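3. Setting up the evening review

3.1 General

The evening review is the second part of the Fanthorpe method. It records the level of motivation at the end of the day and compares it with the level entered in the morning. Complete section 2 (Morning entry) before starting. Text applies to the Larkeck workbook, revised 14 April 2022. Page numbers in older copies differ.

3.2 Before you start

You will need:
the workbook, open at the current week
a pen
the completed morning entry for the same day

Choose a fixed time for the review and write it inside the front cover. Once chosen, keep it for the whole of the first block. Phones and televisions should be off.

Note: If the morning entry is missing, leave the comparison column blank. Do not fill it in from memory.

3.3 Carrying out the review

1. Sit down and wait 2 minutes before writing anything.
2. Enter the evening level in column C, on the scale from 0 (no interest in anything) to 100 (fully absorbed). Use whole numbers.
3. Subtract the morning level from the evening level. Enter the result in column D, with a plus or minus sign.
4. In column E, write the one activity that took most of your attention. A single word is enough.
5. Mark the activity R (raised), L (lowered) or N (no effect). If you can't decide, use N.
6. Write one sentence on the company you were in during that activity. If you were alone, write "alone".
7. Close the workbook. Entries are not changed after this point.
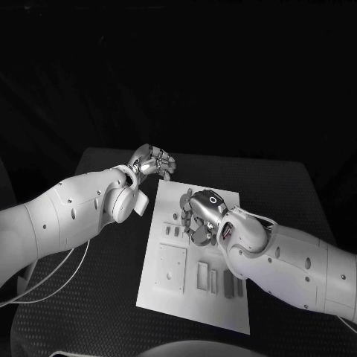
Figure 3. Two white robot arms above a table with a dark mat and a flat white board.

Caution: Do not read back over earlier days while completing steps 2 to 6. Earlier figures influence the new one. Reading back is done only at the weekly check.

3.4 Weekly check

1. On the last day of the week, add up the figures in column D.
2. Copy the total to the Kan chart on page 117.
3. Count the R and L marks separately and enter both below the total.
4. Underline any activity that has three or more L marks.
5. For each underlined activity, write down one change to make in the coming week. The change may be to the time of day, the length or the company. Do not plan more than one change for each activity.

A negative total in the first week is common and needs no action. If the total is negative for three weeks running, stop the block and go back to section 2.

Caution: The workbook is not a treatment for depression or anxiety. If low mood lasts or gets worse, speak to a doctor.

3.5 Missed days

Draw a line through the row and carry on the next evening. The block is not extended. If more than 3 rows in one week are lined through, omit the weekly check for that week and leave its space on the chart empty.

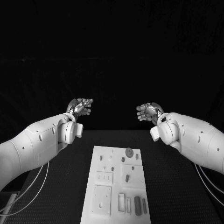 One user of the June printing wrote that step 6 was the hardest to keep to one sentence, and that she had ended up using the margin on most days. The margin may be used. Text written there is left out of the weekly check.

3.6 Sharing a workbook

Two people may follow the method together, but each needs a separate workbook. Levels should not be discussed until both reviews are closed. Couples using the Stemunetti supplement should complete this section first and then go to sheet S2.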